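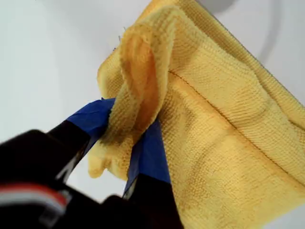

Can microfiber cloths go in the same wash as cotton towels? They can, but they pick up the lint, and after a few loads they start leaving it on glass.

Sep 28, 2022
Posted by Florence MacPherson

I've had that argument at home for years, so I'm putting it up here to see what other people do. I clean for two houses on my street plus my own and go through a lot of cloths. I keep the microfiber in a separate bin and wash it at the end of the week, warm water, half the usual detergent, no softener. Spin at 1,000. Then over the rack in the back hall.

My sister throws everything in together, towels, cloths, dog blanket, and says hers work fine. I have used hers on my bathroom mirror and I don't agree. What I want to know is whether a cloth that's already full of lint can be brought back or if it's a rag from then on.
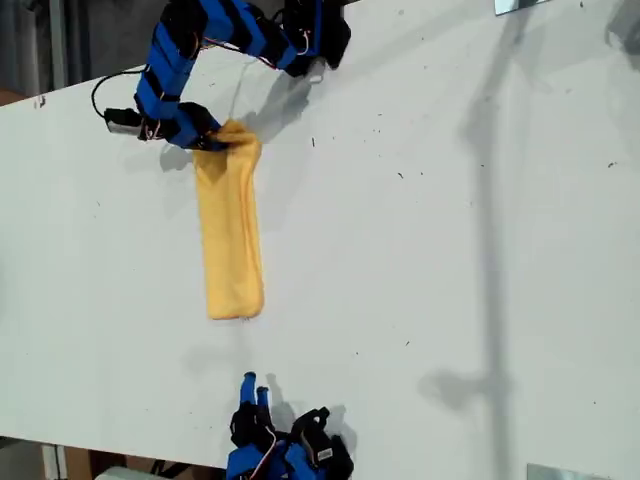
Babatunde Lawal wrote that it can be brought back most of the time. Soak it overnight in warm water with a little dish soap, rub it against itself under the tap, then run it through the wash on its own with no detergent at all. He said he did a whole stack that way in May and only threw out two.

Florence MacPherson
Thanks. Did you put vinegar in the soak? I've read both ways on that.

Babatunde Lawal
A splash in the rinse if there's been softener on them. Otherwise I leave it out.

Emiliano Escobedo
I'm with the sister. I've washed mine with the bath towels since we moved to Wultley and I can't tell the difference on counters or on the stove. For windows I use newspaper anyway. Running a machine for a handful of cloths is a waste of water.

Florence MacPherson
It's not a handful here – it's most of a drum by the end of the week. But fair enough on counters. Glass is where I see it.

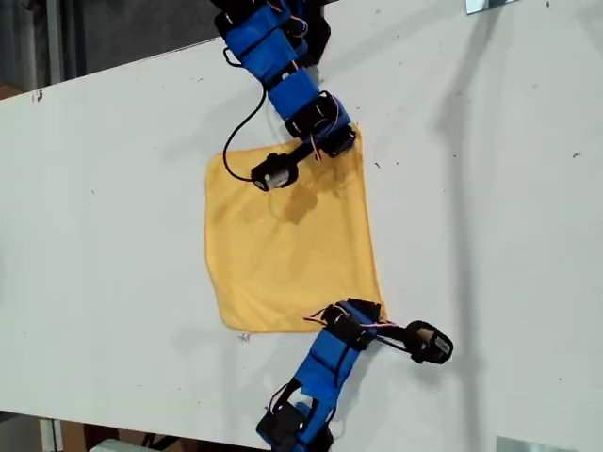

Re: What about the dryer?

Tamunoemi Igwe
Mine go in on low with no dryer sheet and they come out softer than on the line. The sheets are the real problem. They leave a coating and then the cloth just pushes water around. I'd worry about that before I worried about cotton.

Emiliano Escobedo
Agree about the sheets. I quit buying them.

Charmaine Mabaso
I wouldn't use the dryer even on low. I had a set go stiff at the edges, and the tag said low was OK. Our dryer is old and low might not mean much on it, so take that for what it's worth. Line only now.

Tamunoemi Igwe
Could be the dryer. Clean the lint screen first too, or you're right back where Florence started. 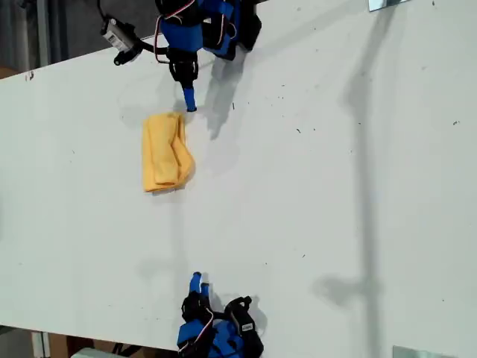 Re: Color coding

Charmaine Mabaso
Separate question. Does anyone keep one color per room? I've tried it and my kids ignore it.

Florence MacPherson
One color for the bathroom, anything else for everything else. I gave up on more than that.

Babatunde Lawal
I mark a corner with laundry pen. A B for bathroom. It fades, so I go over it again when I notice.

Emiliano Escobedo
Paper towels in the bathroom for me. I know, I just complained about waste.

Florence MacPherson
I've got six of the bad ones soaking tonight with dish soap. I'll try them on the hall mirror this weekend and post how they do.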